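**Screwdriver/basket episodes: keep the duds?**

**wendelin_m:** 161 demos in. The policy still reaches for the basket rim. 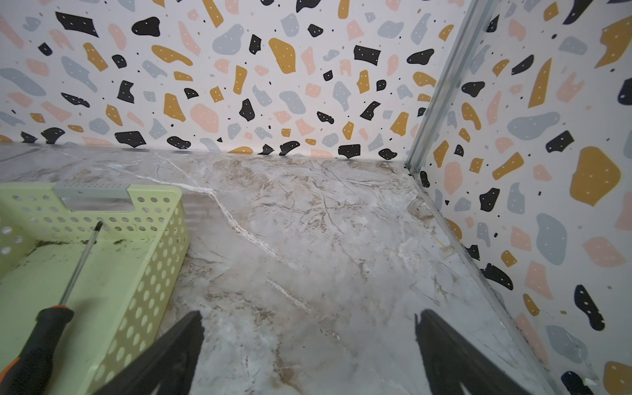
Aino says keep every dud, the model needs to see failure. My disk disagrees.

**tiina_e:** Keep them, but label them.
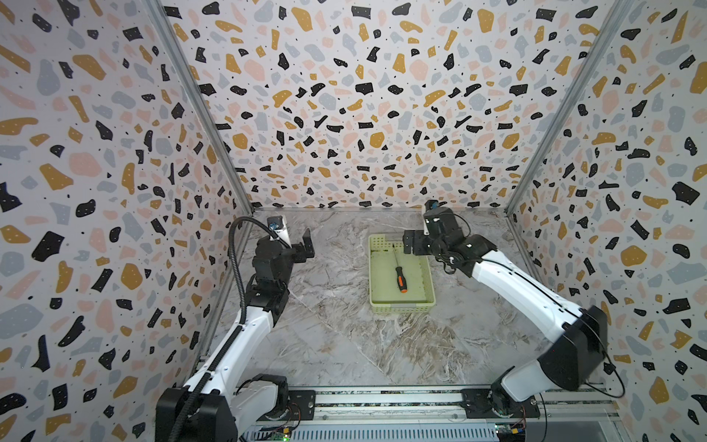
*Both arms, basket, screwdriver*

**wendelin_m:** Label them, she says. I have one weekend. 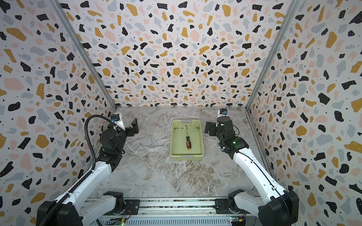

And I still want more start poses, with the handle turned every which way. 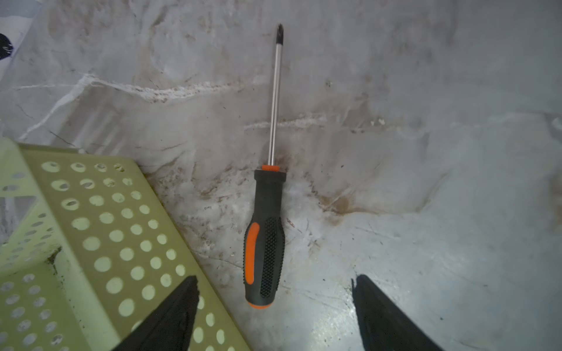 Plus some from the floor. Target is 252.

**daeun:** Duds out. Fight me.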